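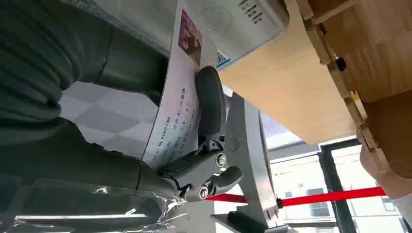 Search threads, users, tags
Go
Advanced

Storing ticket cards without ruining them

hollowpunch
I have reached the age where my concert tickets need a filing system. At the moment they live in a drawer with the takeout menus, and the menus are in better shape. The thin card ones are the problem. Every one of them has picked up a curve. Flat album, box, or frame?

marginal_gus
Album, nine pockets to a page, done. I use the Flotton ones. The long tickets stick out of the top by an inch, which gives the whole thing a festive look.

tenthrow
An inch sticking out is an inch getting chewed up. Get long sleeves, two or three to a page. And don't press the curve out with an iron, whatever the guy in the Pitmont thread told you. Half of those are thermal print. You'll have a nice flat black rectangle.

marginal_gus
I'm the guy in the Pitmont thread. It was a LOW iron. Through a towel.

tenthrow
And how is the ticket?

marginal_gus
Flat.

oddlot_annex
Heavy book, a week, clean paper on both sides. If it still bends after that, let it bend. I have around 200 and the K-pop ones are the only ones anybody asks to see, curved or not. Color photo, group name down the side, fans go straight for it. My stub from a regional boat show gets less attention.

hollowpunch
What about stickers? A few of mine have little code labels stuck on and I can't decide if they're history or litter.

oddlot_annex
History. Leave them.

tenthrow
Litter, but leave them anyway. Peeling takes the top layer of card with it. I lost the seat number off a Warnora ticket that way in October and I'm still not over it.

marginal_gus
A hair dryer loosens the glue.

tenthrow
Please stay away from heat.

hollowpunch
Ordered the long sleeves. The menus are getting the drawer.

Related threads
Crinkly plastic film: keep or toss?
Mathur storage boxes, which size fits posters
Wristbands, do they count
What did you pay for your worst seat (459 replies)

Contact | Copyright 2018 | Back to top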